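Ticket: Hot water runs cold upstairs after a few minutes, then comes back
Product: Dellberg 200 hot water cylinder with Emine mixing valve
Status: Closed
Opened: 2022-06-03

First report

The cylinder went in last January. It replaced an old copper one and feeds a kitchen, a ground floor cloakroom and an upstairs bathroom. The house was built in 1938 and some of the pipework under the bathroom floor looks original.

The upstairs shower starts at a good temperature, holds it for a few minutes, then drops to lukewarm. If I leave it running it warms up again. The kitchen tap doesn't do this. The bath tap does, but less. Nothing shows on the controller and there is no fault light.

What I have tried so far:
Turned the cylinder thermostat up one mark. No change.
Cleaned the shower head and hose. No change.
Switched the controller off and on at the wall. No change.
Ran the shower with the heating off and then with it on. Same both times.

The installer was Rivera, who have since stopped covering our area, so I would like to know what to check before I pay for a call-out.
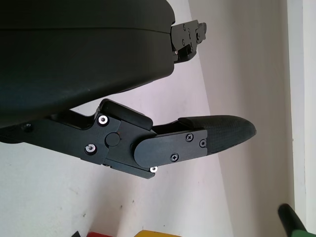

Margarida Abreu

Reply from support

Thank you for the details. As the kitchen tap stays hot, the cylinder is probably heating as it should. The usual suspects are the mixing valve, the shower's own cartridge, or cold water crossing into the hot side somewhere upstairs.

Please do the following in this order and write down what you find.

1. Put the thermostat back where it was.
2. Let the cylinder heat fully and leave it for 20 minutes without drawing any water.
3. Run the bath tap on hot only, with the shower off, and note whether it drops.
4. Close the isolating valve on the cold feed to the shower and run the shower on hot. Take care, the water may be very hot. Test it into a bucket and keep out of the spray.
5. Tell us the make of the shower valve.

Update from customer

Thermostat is back on its old mark. Waited, then ran the bath tap on hot only. It dropped a little after a while and recovered, as before.

The isolating valve for the shower was stiff and I had to work it back and forth before it would close. With it closed, hardly anything came out of the shower, but what did was hot and stayed hot. I then tried the bath tap again with that valve still shut and it held its temperature the whole time. I repeated this after lunch with the same result.

The shower valve is a Tromance, fitted by the previous owners. There is a number on the underside of the body, 205, and nothing else I can read.
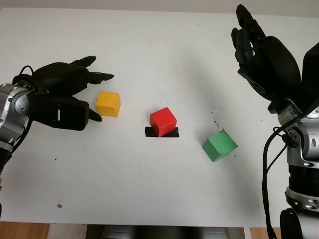 I also put my hand on the hot pipe behind the bath panel. With the cold feed open and the shower turned off, the pipe went cool near the shower branch when the bath was running. With the feed shut it stayed warm all the way along. I don't know if that is any use to you but it seemed a clear difference.

Reply from support

It is useful, thank you. Cold water is getting through the shower valve into the hot pipe. This normally means a worn non-return valve in the hot or cold inlet, and sometimes a split seal on the cartridge as well. Your cylinder and the Emine valve don't need any work.

The non-return valves sit behind the filters in the two inlets. Turn off both supplies, take the shower body off the wall, and lift out the filters. Each small valve behind them should move freely and spring back. Replace both together, even if only one is stuck. If the cartridge seal is marked or flattened, change the cartridge too.

Update from customer

Both supplies off, body off the wall. The cold side non-return valve was jammed open with scale. The hot side one moved but was gritty. I bought a pair from the plumbing counter and fitted those with new filters. The cartridge seal looked fine so I left it.

Shower and bath have both held their temperature since. The isolating valve now weeps slightly at the spindle when half open. I have it fully open and it is dry, but I will get it changed when the bathroom floor comes up.

Closed by support. Cause recorded as failed non-return valve at shower inlet, cold side. No parts supplied.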